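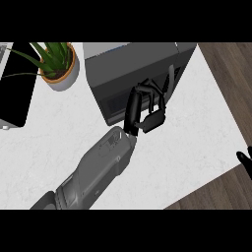

Tarkum Fare Records

README for release 5

Tarkum is a set of trip and pay records from drivers who work through ride-hailing apps. The drivers sent in their own records. Nothing in the set comes from the app companies, and none of them reviewed it before release.

The set is kept by Jacqueline Leblanc at Trodside. Questions about the contents go to her. Questions about the download server go to the Trodside help desk.

What is in the release

trips.csv — one row per completed trip
weeks.csv — one row per driver per pay week
drivers.csv — one row per driver
rates.csv — posted per-mile and per-minute rates by city and start date
notes.txt — corrections made by hand, with row numbers

There are 670 drivers in drivers.csv. Nearly 200 of them have gaps of a month or longer in their trip records. Most gaps are weeks when the driver did not work, but some are weeks when the driver did not send anything. The column gap_reason separates the two where we know. Where we don't, it is blank.

Where the records come from

Drivers downloaded their weekly pay statements and uploaded them through the Gesholm intake form. Statements that came in as screenshots were typed up by hand and are marked with source = typed. Expect more errors in those rows. The usual one is a tip added to the fare, and we have fixed the cases we found.

Drivers agreed to the release of their records with names, plate numbers, and exact addresses taken out. Pickup and dropoff points are given only as a zone code. The zone codes are our own and do not match ZIP codes.

Columns in trips.csv

driver_id: a random number, the same across all files
trip_start, trip_end: local time, cut down to the minute
miles: distance on the paid part of the trip
wait_min: minutes between arrival and pickup
rider_paid: total charged to the rider, if shown on the statement
driver_paid: amount paid to the driver before tips
tip: tip paid through the app, no cash tips
bonus: surge or streak pay tied to that trip
zone_from, zone_to: zone codes
source: file or typed

rider_paid is missing for a large share of rows. Some statements list it and others don't, depending on the city and the year. Do not fill it in from rates.csv. The posted rates leave out booking fees and upfront pricing, and the result will be wrong in both directions.

Money is in US dollars. A zero in tip means the statement showed no tip. A blank means the statement had no tip line at all.

Changes since release 4

The May statements were added for all cities.
Duplicate trips at the turn of the pay week were removed. They had been counted in both weeks.
wait_min is now blank for pool trips, where it was mixing the waits for different riders.
Lo, the matching script, was rewritten. It links trips to pay weeks and now keeps canceled trips out of the totals. Weekly sums will not match release 4.

Known problems

Miles driven between trips are not in the records. Any hourly or per-mile pay figure made from trips.csv alone will come out too high. Use online_hours in weeks.csv for hourly pay, and keep in mind that a driver logged in to two apps will show overlapping hours.

Gas, insurance, lease payments, and repairs are not covered. A short survey on costs was sent out with the intake form, but too few drivers answered it to release.

Drivers who sent records are not a random sample. They tend to be full-time, and they stayed on the apps long enough to hear about the project. People who quit in the first few weeks are mostly absent.

Time zones in the older typed rows were entered from the driver's home city. A driver who worked across a zone line may have trips off by an hour.

Use

The files are free for research, reporting, and teaching. Do not try to work out who a driver is, and do not join the files to other trip data for that purpose. Please name Tarkum and the release number in anything you publish.

A driver can ask to be removed at any time. Removals take effect with the next release, and we ask users to delete their old copies when it comes out.

Last updated Thursday, June 28, 2018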